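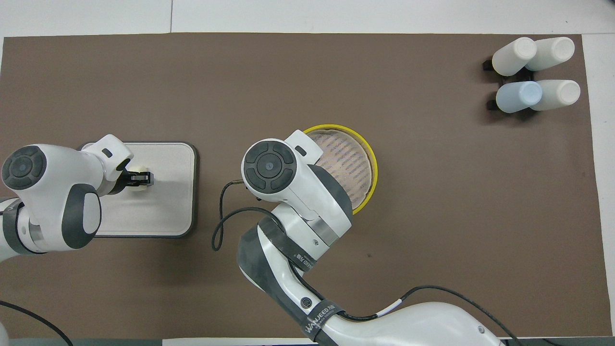 Bench trial: the Vuridon two-arm kit

Members who stopped by the workshop in July will have seen the Vuridon kit set up on the long white table. It's on loan from Cutance, the reseller, for nine weeks, and Denise Cheetham has been running it most afternoons. Her notes are summarized here for anyone thinking of booking time on it or asking for a quote.

The kit is sold as a bench package for small labs and packing rooms. You get two arms, a parallel gripper for each, a controller, the mat, and a licence for Vemora, the software used to teach and replay tasks. The table is not included. Ours needed extra bracing before the arms would hold their calibration, and Cutance now says to allow for that.

Denise has kept to sorting and placing jobs. One arm picks up a small part and brings it over a tray, and the other works over a round container with a yellow rim. Bottles lie on their sides in a black holder at the far corner of the mat, within the same work area. She logged 151 runs of the tray task over the first part of the loan. The gripper dropped the part in 27 of them, mostly early on, and the rate improved once she slowed the approach and reset the closing force in Vemora.

Setup took two people a full morning. The printed guide is fine for the mounting and poor on cabling. The cables come off the side of the arm and loop down onto the mat, and if they're left too long they drag across the work. Too short and the wrist joint stops partway through its turn. Denise ended up re-routing ours twice and would like to see proper clips in the box.

Teaching a task is the best part of the package. You move the arm by hand, save the positions and play them back, and a new user can have something working in an afternoon. Coordinating both arms takes more patience. Vemora will stop one arm if it thinks the other is in its way, but the default margin is generous and you get a lot of stops that aren't needed. It can be changed under the zone settings - write down the old value first.

The obvious comparison is the Cropper unit we trialled last winter. Cropper has the better manual and a quieter controller, but it's a single arm, and adding a second means buying a second licence. For anyone who only needs to move parts from one place to another, Cropper would still do.

Cutance offers the Vuridon kit for purchase or on a monthly lease, with phone support during business hours in both cases. Denise called twice and got through to a technician each time. Repairs go back to the depot, so ask about turnaround before you sign anything.

The kit stays with us until the loan runs out. Bench time can be booked through the workshop calendar in two-hour blocks. New users need to do the short induction with Denise first, and please leave the saved tasks in the shared folder alone unless they're yours.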